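Bench notebook, Zirncombe room
21 Nov 2025

Started the day meaning to finish the packing list and ended up spending most of it on the tote bag and its odds and ends, so I'd better get it all down while I still remember what we decided. İlker Bilgin has been asking since September for a "going to the pool" set (his name for it, and I've given up trying to change it): one bag, a drink, and a few little things that would normally end up rolling around in the bottom. I like the idea more than I let on to him.

The apple paper is staying up, by the way. Hüsnü thought it would be too busy behind small objects, and I did worry about the red soda can against all that raspberry, but the silver top and the white script stand out nicely enough and I find the whole corner cheerful to work at.

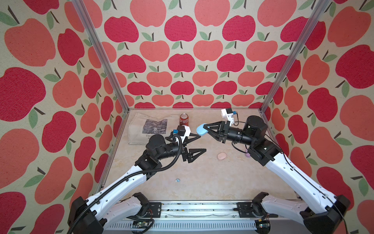 Photo: Zirncombe bench camera / Plitum notebook

The canvas bag is the one with the dark picture on the front. I keep wanting to iron it and Hüsnü keeps telling me to leave the wrinkles alone, and he's right, a bag that has been used has wrinkles in it. What I would like is a second bag of the same size with nothing printed on it, so we can see whether the print makes any difference to people when they choose which way up to lay it. I've put 2 plain ones on the Detirow order. They were in the catalog at 40 cm wide, which I hope is close enough, but I haven't put a ruler on ours yet (must do that before the order goes in!).

Drinks next. İlker would like a yellow can in the set as well as the red one, and I can see why, it's easy to tell apart and gives you something to decide about when you're packing. My own feeling is that both should go in after the soft things and before the small ones, but we went back and forth on this over lunch and I don't think either of us won.
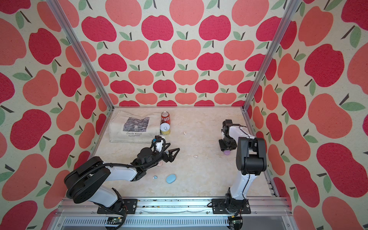

Monet tote, with the red and yellow cans beside it.

Now the small pieces, which are my real headache. The light blue oval is a pleasure, it's big enough to find again and it doesn't look like anything else in the box. The tiny ones are another matter. They live in drawer 43 at the moment, along with spare labels from the Ots job, and I'd love to give them a tray of their own with a lid that shuts properly. Hüsnü has offered to look through the cupboard by the sink for one. I've told him nothing with a hinge, after last time.
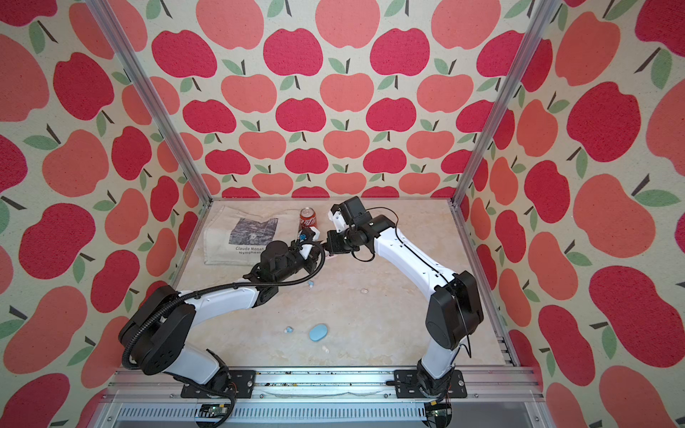

If he can't find a tray I'll use the old Plitum sample box, page 71 of the previous notebook has the inside measurements, and line it with a bit of felt so the beads don't skate about. İlker, if you read this before I see you, please don't put the labels back in 43, I'm moving them to the shelf over the printer.

Still to do: measure the bag, send the Detirow order, write a proper packing card with the cans on it in whichever order we settle on.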